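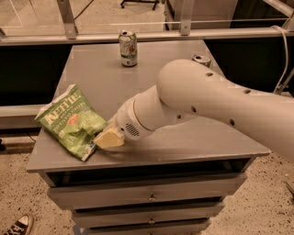

I have a soft spot for safety rules that fit on one side of a sheet of paper, and I'm going to spend my Friday lunch break defending them.

At Satau, where I've been for two years now, we have a one-page sheet for anybody working near an arm. It says where you stand, who holds the stop button, and what gets written down afterward. People read it! I've watched them do it, coffee in hand, before they walk over. We also have the big binder that came from Skemell when we bought their training package. It cost us $3000 and I could tell you the color of the cover, but I'd struggle to tell you much about chapter four.

Now, I'm not against long standards. Somebody has to work out the forces and the stopping distances, and I want that person to be fussy. But a lot of shops take the long thing, put it on a shelf, and call that good practice. Then a chip bag gets squashed, everyone laughs, and it never goes in the log because the log is for "incidents." I think it should go in. A bag of chips is a great stand-in for anything soft that you'd hate to see pushed too hard, and a soda can on its side tells you something too, if you bother to ask how it got that way.

My other gripe is feet. Every rule sheet I've seen talks about hands (fair enough, hands are precious) and hardly any say a word about where your feet go or what shoes you should have on. Trodatus put a line about closed-toe shoes in theirs last August, and I stole it the same afternoon. Canvas sneakers pass, by the way, which I'm still a bit grumpy about.

The folks at Spanos tell me their sheet has grown to two pages. I'd fight that second page pretty hard -- put it in the binder, where it'll have company.

Posted August 3, 2018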